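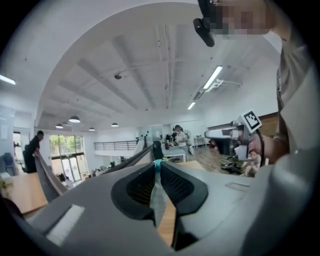

スタンサイドの部屋あれこれ 写真ギャラリー

こんにちは!ずっと「部屋の写真をまとめて見たい」と言われていたのに、のびのびになっていたギャラリーをやっと作りました。5月の分だけで417枚も撮っていて(撮りすぎです、わかってます)、ぜんぶ載せたら誰も最後まで見てくれないので、気に入っているものだけ並べます。

スタンサイド(Stanside)は、私が仕事と趣味の両方で通っている共同の作業場です。借りはじめて2年目。最初に扉を開けたときにまず見上げたのが天井で、白くて、梁がずーっと奥まで並んでいて、「あ、ここだ」と思ってしまったんですよね。机の数も家賃も聞く前でした。そんなわけで今回も天井と照明の話が多めです。興味のない方は後半の棚と台所までどうぞ飛ばしてください。

■天井と明かり

白い天井
梁も白、天井も白。どこかにアクセントの色を入れようかという話が一度出たのですが、私は全力で反対しました。白いままだと朝の光がきれいにまわるんです。掃除はたいへんですけど!

蛍光灯
昔ながらの細長いやつです。「おしゃれじゃない」と言われることもありますが、布の色を見たり細かい字を読んだりするときは、やっぱりこれがいちばん見やすい。夕方5時をすぎたころにパチンとつけると、急に文化祭の準備みたいな気分になります。

奥のペンダントライト
お椀を伏せたみたいな丸い形が大好きで、通うたびに撮っています。奥の席はこの明かりのおかげで人気があり、私が行くころにはだいたい埋まっています。くやしい。

見上げた梁
椅子に浅く腰かけて、頭を背もたれにのせて撮った一枚。首がつりました。でも線がまっすぐ奥へ流れていく感じが出たので満足しています。この角度、ほかの人が見たら完全に昼寝ですね。

■机まわり

窓際の長机
エルティス(Eltis)という家具屋さんの中古。天板に丸い輪じみが残っていて、前の持ち主もきっとコーヒー派だったんだろうなあと勝手に親近感を持っています。ヤスリをかければ消えるらしいのですが、このままがいいです。

机の下
載せるか迷いましたが、載せます。延長コードを箱にまとめただけで足もとがすっきりして、掃除機がすいすい通るようになりました。箱は靴の空き箱です。

16個の引き出し
書類用のケース。ラベルを貼ったのは私で、上の段から「紙」「もっと紙」「ひも」「布」……と続き、下のほうになると「その他」が3つあります。片づけの力尽き方がそのまま出ているので、いつか貼り直したいです。

椅子たち
みごとにばらばらです。座面の低い青い椅子が私のお気に入りで、長く座っても腰が痛くなりません。脚のフェルトがすぐはがれるのだけが困りもの。いいフェルトをご存じの方、コメント欄で教えてください。

■棚

Gunnの棚、組み立て前
ガン、と読むそうです。板とネジが床いっぱいに広がった図。説明書の絵がとても小さくて、最初の一段を裏表さかさまにつけました(写真の左端、よーく見ると穴が外を向いています)。

Gunnの棚、組み立て後
やり直して完成!幅が84センチで、柱と壁のあいだにぴったりおさまりました。測ったときは「入らないかも」と思っていたので、すっと入った瞬間は声が出ました。

一週間後の棚
もういっぱいです。棚というのはどうしてあるだけ埋まるんでしょうね。いちばん下の段には重いもの、目の高さにはよく使うもの、と決めたはずが、目の高さに誰かのお土産の置きものが並びはじめています。かわいいので許します。

かご
小物の避難所。ペン、メジャー、輪ゴム、謎の鍵。鍵はどの扉にも合いません。

■台所のすみっこ

流しとマグカップ
Sistska(シストスカ)のマグです。ぽってりした厚手で、冷めにくいのがありがたい。取っ手がちょっと小さくて、指が2本しか入らないのはご愛敬。洗ったあとは伏せて布巾の上に並べる決まりです。

お茶の缶
緑の缶がほうじ茶、赤い缶が緑茶。逆じゃない?と毎回思うのに、もう誰も入れ替えようとしません。

やかん
底がでこぼこですが現役です。お湯がわくと笛が鳴るはずが、いまは「ふすー」という息みたいな音しかしません。これはこれで落ち着くんですよね。

■片づけの日

床を拭く前
テーブルを端に寄せたところ。こうして見ると広いなあ、ここで卓球ができそうだなあと思いながら撮りました。提案したら却下されました。

床を拭いたあと
天井の白が床にうっすら映っているの、伝わるでしょうか。雑巾を何度もゆすいだかいがありました。この写真をスマホの待ち受けにしています。

ごみ袋の列
おもに段ボールのくずと、かわいてしまったペンです。試し書きで一本ずつ確かめていたら、途中から落書き大会になってしまい、予定より一時間遅れて終わりました。

夜7時の部屋
最後に出る人が明かりを消すのですが、私はいつも手前から順に消して、奥のペンダントライトをいちばん最後まで残します。その数秒だけの景色がとても好きで、似たような写真が何十枚もあります。そのうちの一枚です。

写真の多少のぶれは大目に見てください。棚の組み立て方と、机の輪じみを残したままのお手入れについては、それぞれ別のページに書きかけています。次は窓のほうを中心にまとめる予定です。カーテンを新しくするかどうかでまだもめているので、決まってから撮りますね!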